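Housekeeping Basics, Unit 4: Setting Up a Work Surface
Jallstead Adult Learning, evening group
Notes: Vija Grīnberga
Wednesday, April 2, 2025

Carrying on from last time. We got as far as sorting, did not get to surfaces. Read this before the practical, I won't have time to go over it twice.

Why the surface comes first

Most of the time lost in tidying is lost walking. You pick up a thing, no place to put it down, you put it on a chair, later you move it off the chair. Two moves for one job. Clear one surface at the start and keep it for work only. Table, counter, top of a chest, all fine if the height is right.

Height: palms flat, elbows a little bent. Too low and your back will tell you by the second hour. Blocks under the legs if you must, check they dont slide.

Order of work

1. Take everything off. All of it, also the things that "live there."
2. Wipe dry first, then damp. Crumbs plus water = paste.
3. Let it dry. Paper and cloth go down last.
4. Decide three zones: coming in, working, going out. Left to right for most people, lefties swap.
5. Only the working zone gets tools.

Common mistake from the June group: they made the "coming in" pile so big it ate the working zone. Keep the pile on the floor in a bin and feed from it.

Reach

Stand in your spot, swing your forearm without leaning. Whatever you can touch is your near area. Anything used every minute goes there. Further out, full arm, for things used now and then. Past that, it shouldn't be on the table. Try it at home with your eyes shut, quite a good test.
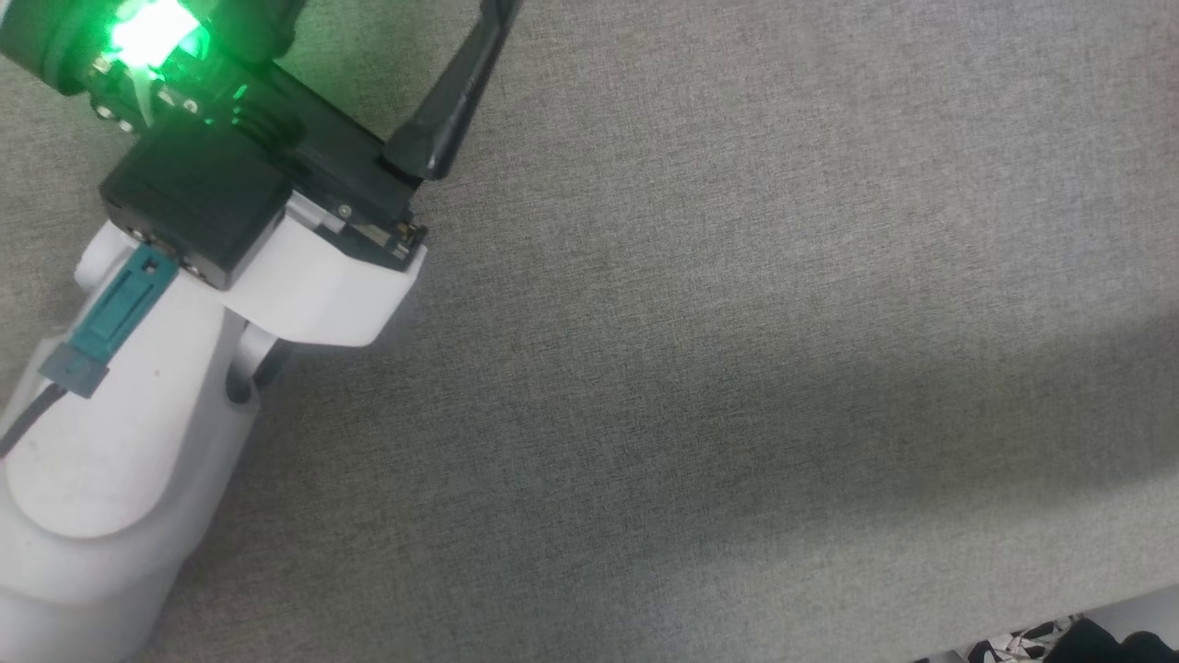 Light

Lamp on the opposite side from the hand you use, otherwise you work in your own shadow. Window light from the side is best. Glare off a shiny top is tiring, put down a plain cloth.

Cords: along the back or down one leg, never across the front. Tape is ok for one evening, use clips for anything longer.

Putting away

Going-out pile gets emptied when it is full, and again at the end. Carry by room. One trip for the bedroom, one for the bath, and so on. If a thing has no room, it goes in the question box and we talk about it in Unit 5 (the Sawatzky method, handout 9, bring it).

Finish with the surface clear. Wiped too, people forget this, then start the next session with yesterdays crumbs.

For next week

- Set up one surface at home using the three zones. Sketch it, stick figures fine.
- Note one thing you kept reaching too far for. Where did you move it?
- Read section 2 in the reader, skip the part on closets.

Sketches in by the break please. Room is the same, door code is still 714.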